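Wrist camera and gripper for sorting loose cables, pictures too bright in places and arm picks wrong pair

Posted in: Home and Workshop Builds
Asked by Shota Murakami

Hello everybody. I am building a small arm in the shared workshop in our town. The arm is a secondhand Gresura with a two-finger gripper, and I put a small camera at the wrist. The purpose is to pick up short wire pairs one by one and bring them to a tray, where I test them. Later I want it to do this in the evening while I solder other things.

The arm moves well. My problem is in the seeing part. I use the Mavska software to find the cables by color, and then it calculates the grasp point. On a gray cloth it found the correct pair almost every time. Inside the painted metal box it became bad. From 90 tries in the box, 17 ended with the correct pair in the fingers. In the others it closed on nothing or took the wrong pair.

I already tried to lower the exposure, but then the black fingers and the shadows become one dark shape. I also tried to remove yellow from the search, and then it loses half of the cable.

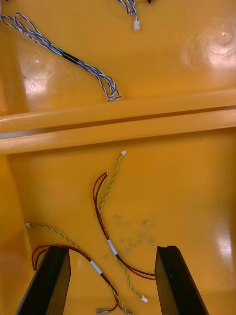 My lamp is a ring type and sits close to the camera, with the power at maximum. I did not change it from the first day, so maybe it is my mistake. The paint of the box is glossy, and the lamp comes back as bright patches at the side and in the upper part, even with small circles in them. The green-and-yellow pairs are the most difficult, the red-and-black ones are easier. Should I change the light, paint the box, or use a different method for finding the cables? I can not buy an expensive camera. Thank you for your patience with my English.

Tõnu Kairys

Your English is fine. I would begin with the lamp before you touch any software.

A ring lamp near the lens is good for matte things and bad for glossy paint, the reflection returns directly to you. Switch it off and put two weak lamps outside the box, low and from the sides, with baking paper in front of them. Keep the paper away from hot bulbs, or use LED. Then take the same pose again and compare. If a patch is still there, move the lamp and not the arm.

Second thing is the color. You have yellow wire on a yellow-orange floor, so a color filter will always cut the green-and-yellow pair into pieces. Lay a piece of matte gray or blue card on the floor of the box. I did this in my own build with an old Wultell arm and did not need to write anything new. Blue is not good for you if you also want to pick the blue-and-white ones, so take gray.

Also the ridge in the middle. It has a dark groove, and an edge detector likes such a line very much. Tell the program to ignore this area, or work only below it. And I would not let the arm pull at the blue-and-white tangle above it yet. Start with pairs that lie separate.

One question, do you grasp at the middle of the cable? Where two pairs cross, this is a bad place. Choose a point at least two finger widths from any crossing.

oyelaran_bench

just spray it matte, problem solved

gresura_352

I have the same arm. Check also that the white balance is locked. Mine was on automatic and a big orange surface made all the colors wander while the arm was moving, so the green I saved in the morning did not match in the afternoon. In Mavska it is in the camera tab, at the bottom. For the white sleeve labels, maybe you can use them as the target — they are easier to find than the wire, if every pair you need has one.

Comment by Shota Murakami

Thank you to all. White balance was on automatic, I locked it now. I can not spray the box, it belongs to the workshop, but gray card I have. Not every pair has a label, so I will try it only for the red-and-black. For Tõnu: yes, I grasp at the middle. I will change this first and do the 90 tries again with the side lamps.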